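Notes from the Stostico open day
Harpreet Arsenault

Stostico, the branding agency that moved into the old Martens hosiery works last winter, opened its doors in May to clients, rivals and anyone who had once filled in its newsletter form. I fall into the second group and the third. The invitation promised "a morning of honest conversation about brands," with breakfast. I can report that there was breakfast.

You go in through the former loading bay, past a wall where the agency's values have been painted in letters taller than most of the staff. One of the values is Humility.

Coffee was at 8:30 and the first talk at nine. Evelien Goossens, who runs strategy, took us through the renaming of a regional ferry company. It is now called Ridideo. The long list had 238 names on it and she showed us a fair number of them, grouped by mood. The client's own favorite had been the name it already had. There was a slide about how they were brought around, and it moved quickly.

I liked her, though, and I liked that she passed out the original brief, a single page with a coffee ring and the sentence "we want to be less about boats." Somebody behind me asked how the passengers had taken it. Evelien said they mostly still call it the ferry.

Then the panel. Jasper Koster moderated, standing, with the three panelists on very low sofas, so that it looked like a parent-teacher meeting. The question was whether small brands should have a purpose. Agustina Palma of Londusance, who sells bath products and has 194 stockists to keep happy, said her purpose was to be paid within 30 days. It got the only applause of the morning that started by itself. Tineke Mulder, a freelance researcher, had interviewed 552 shoppers and found that most of them couldn't name a single company's purpose, including the ones printed on the bag they were holding. Jasper thanked her and said this showed how much work there was still to do.

The third panelist was from Stostico and agreed with everyone.
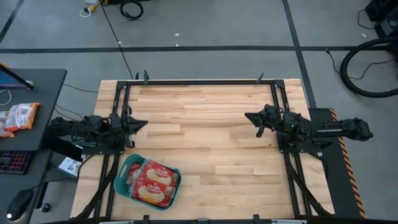

After the panel we were split into groups of seven and sent upstairs for the workshop, "Find Your Brand's Inner Voice." Each group got a marker, a pad of yellow notes and an imaginary brand of oat crackers. Ours was to be "brave but approachable." We spent most of the half hour on whether a cracker can be brave, and Agustina -- who had joined us to get away from the sofas -- wrote NO on a note and stuck it on the window. It was still up when I left.

The tour of the building was the part I'd go back for. They have kept the hosiery company's pattern books in a cabinet on the second floor, and the Martens logo, a stocking with a crown on it, is better than anything I saw on the slides. I said so to Evelien, who said she knew.

The next open day is planned for the fall. The sign-up form is on their site and asks you to describe yourself in one word. I put "hungry" and they let me in.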